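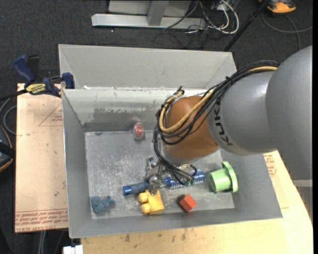 How should household items be packed for drop-off at the Jurngate Reuse Center?
Place small items together in a sturdy box weighing no more than 50 pounds, and wrap anything breakable in newspaper or a towel.

Before You Pack
Wash and dry all kitchen goods. Remove batteries from toys and clocks and bring them in a separate bag. Tie matching parts together with string.

Labeling the Box
Write your last name and the word "Kitchen," "Toys" or "Other" on two sides. Do not tape over the writing.

At the Center
Use the Drollent Street entrance. Boxes are accepted until 4:30 p.m. Residents bringing more than 17 boxes must arrange a time in advance with Houda Ghoneim at the front office, extension 297.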